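**Glove demos vs. teleop demos for soft toys -- is one really better, or just faster?**

Posted by **pondora_kid** in Manipulation & Learning, August 22, 2021

Hi all, I'm a second-year master's student and I've been handed a pick-and-place project: plush toys off a table and into a fabric bin. The arm is set up and working. What I have to choose is how to collect the demonstrations.

My supervisor likes teleop because the recorded motion is already in robot coordinates. The PhD students down the hall swear by sensor gloves with a marker cube on the back of the hand, and they keep telling me to read the Drindeldale write-up. I've read it twice and I still can't tell whether the gain comes from the glove itself or just from having more demos. Has anyone here done both on squishy objects? I've got until January, and I don't want to spend half of that labelling junk.

Also, does it matter where the cube sits? Ours slides a bit.

---

**Ruairí Hayes**

I worked on the glove half of the Drindeldale comparison, so take this with whatever grain of salt you like. Short version -- it's a bit of both, and the write-up should have been clearer.

We collected 415 glove demos and 132 teleop demos in the same number of booked hours. So yes, the first big gap in the results is mostly volume. But we also trained on 132 glove demos picked at random, to match the teleop set, and the glove policy still came out ahead on the plush toys. It did not come out ahead on the hard plastic ones. That table got pushed to the appendix and I grumbled about it at the time.

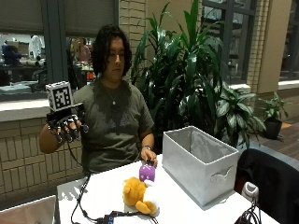 My own theory is that it's all in the fingers. With teleop you're driving a gripper that opens and closes, so everyone ends up doing the same pinch from above, whether they're after a hard block or a cushion. Put the glove on and people go back to handling things the way they would at home. They use the other hand too, which we argued over for weeks. You can see it with the purple toy, where the bare left hand is on top of it and the gloved one is up in the air with the cube tipped toward the front. A purist would say chuck that demo, because our arm has no second hand. We kept them and tagged them, and trained with and without. Keeping them helped the approach motion and hurt the grasp a little, so in the end we cut each one at first contact and used only the front part.

On your other point, yes, the cube matters heaps. If it slides, your wrist pose drifts and you won't notice until the policy starts closing its fingers beside the toy. Ours went on the back of the hand and we checked it against a reference pose every 13 demos. Tedious, but I'd do it again.

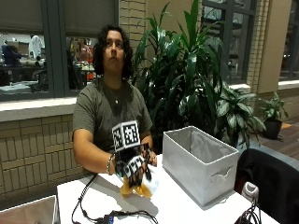
*Two hands on the orange and white plush, with the bin to the right of it. We tagged this kind of grasp "assisted".*

A few other bits I wish I'd known going in:

- Keep the cable long enough to reach across the table. A short one changes how people move their arm, and the policy will happily learn that.
- Give the person a rest before they ask for one. Late demos in a session get sloppy and the toys get flung.
- Move the bin between demos. We left ours in one spot for the first week and the policy learned the spot, bin or no bin. I lost a good chunk of data to that!
- Write down who did each demo. We had one very gentle person whose grasps never transferred well, and it took me ages to find out why.

If your toys really are all soft, I'd go glove first and then do a small teleop set at the end to fine-tune. That combo wasn't in the paper, but it was the best thing we ran.

---

**penner_lab_tech**

teleop. you'll spend longer sorting out the retargeting than you save on collection. we had 1,500 glove demos at Preslow and used maybe a third because the hand-to-gripper mapping was rubbish for anything where the thumb was hidden. if your gripper only has two fingers the extra finger data is wasted anyway

---

**Ruairí Hayes**

Fair call on the hidden thumb, we lost some that way as well. A second camera fixed most of it for us, low and off to the side. I don't agree that the finger data is wasted on a two-finger gripper, though. We mapped thumb and index only and ignored the rest, and the wrist angle at contact was still more varied than anything we got from teleop. I reckon that's where the gain was.

---

**pondora_kid**

Thanks both, this is really useful. I've booked the glove for next week and I'll tape that cube down properly first. Ruairí, do you remember whether you trimmed at first contact by hand or from the finger signal?

---

**Ruairí Hayes**

By hand for the first batch, then from the finger signal with a spot check. The signal fires early on very soft toys, so nudge your threshold up for those.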